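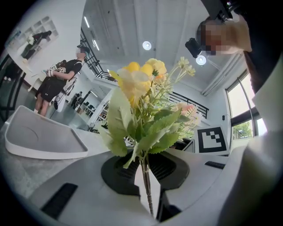 Sikmont Household Objects Group

Honora Flowers: data card and README
Version 2, updated 8/6/26

Summary

Honora Flowers covers the handling and arranging of artificial flowers on a tabletop. It contains 306 records. Each record follows one bunch from its starting place to its final place and carries a short text label. This file covers the objects, the layout, the labels and the known gaps. For file formats and loading code, see the Cumar tools README in the parent directory.

Objects

Flowers. All flowers are artificial. Yellow roses, pink and peach roses and small white daisy types are the most frequent. Leaves are green, and many are broad with serrated edges. Stem color varies between bunches and should not be used to identify the flower type.

Tray. Shallow, with a raised rim and rounded corners. The tray is a resting place for bunches and is labeled "tray" throughout.

Vase. Tall, white, cylindrical. Labeled "vase". Version 1 used "vase" and "container" for the same object; these have been merged.

Cup. Small, white outside and brown inside. It is not part of the task and is labeled "other" when it is labeled at all.

Other items on the table, such as papers, are left in place and have no label of their own.
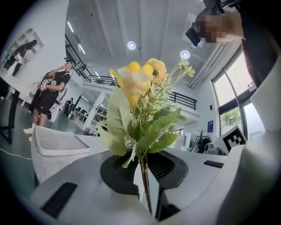
Yellow blossoms above serrated leaves, with the tray at left.

Task

1. Take one bunch by the stem, below the lowest leaf.
2. Hold it upright, clear of the tabletop.
3. Turn it until the largest bloom faces the front edge of the table.
4. Place it in the vase or lay it on the tray, as the record instruction states.
5. Let go and move clear before the next bunch is taken.

When two bunches are held at the same time, each gets its own record. The two records share a group number. Leaves often catch on one another in these cases, and the "tangle" flag is set for both records even if only one bunch moved.

Do not bend stems to make them fit. The wire holds the bend and the bunch will no longer match its reference entry.

Labels

bunch: dominant color, then flower type, e.g. yellow_rose
target: vase, tray or other
pose: upright, leaning or flat
tangle: 0 or 1
shed: 0 or 1, set when a bloom or leaf comes off the stem
note: free text, 200 characters maximum

Cream and pale yellow blooms are both labeled yellow. Peach is labeled pink. The split between these shades was dropped after the first labeling pass because overhead light shifted them too much to be repeatable. Filler blossoms never set the dominant color.

Known issues

20 records have an empty target field. The Rajput loader skips them by default; set keep_empty to true to include them.

Translucent petals are hard to outline against a bright ceiling. Outlines in these records are loose and should not be used for measuring bloom size. 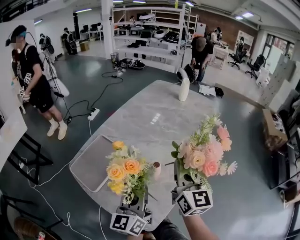 Mixed bunches are labeled by their largest blooms only. A bunch with roses, daisies and sprigs of foliage is still entered as a rose bunch, and the smaller flowers are listed in the note field if the labeler had room for them. Counts of daisies taken from the bunch field alone will be too low.

Storage

Store bunches flat, blooms all facing one way, out of direct sun. Dust with a dry brush. Reattach loose blooms before use and clear the shed flag for later records only.

Changes

Version 2: merged vase labels, added tangle flag, removed shade labels.
Next revision is planned for September and will fill the empty target fields.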